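3.2 Condition of the table surfaces

Tabletops at the Civley site were assessed after two years of daily use. All of them are of the butcher-block type, built up from long wooden strips glued edge to edge, and all were supplied by Jumow with an oil finish. Staff wiped them down at the end of each shift and re-oiled them in July. No sanding was done during the study period.

We logged 63 surface defects in total. They were sorted into stains, dents, open joints and cracks, following the scheme in Section 2. Stains made up the largest group and were mostly found near the sink side of the room. Cracks were the smallest group, but they took the longest to record because many are short and run close to the direction of the grain, where they are easy to mistake for a darker streak. Figure 2 shows a crack of this kind on a pale top.
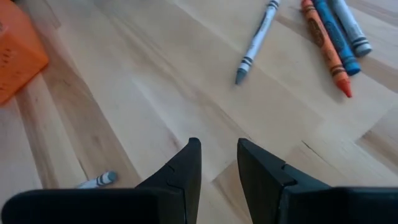
Figure 2. Light wood tabletop built up from strips, with a short, thin crack at right. An orange object stands at upper left.

Color was harder to score than damage. The same top can look amber on one side and almost bleached on the other, and under daylight it is difficult to separate a real change in the wood from the effect of the light. In Figure 2 the strips toward the left are darker than those in the center and on the right. We therefore did not use color differences within a single view as evidence of wear. Color was scored only where a patch kept the same outline at both the morning and the afternoon check.

The joints between strips held up well. Most could be seen as faint straight lines and could not be felt with a fingertip. Where a joint had opened, the gap was measured at its widest point and the strip number was noted, counting from the wall side. Open joints were more common on the tops nearest the radiators, a pattern also seen in the Trillon kitchens, where the heating was left on overnight.

Cracks were left unfilled so that their length could be measured again at the end of the second period. The results are given in Section 3.3.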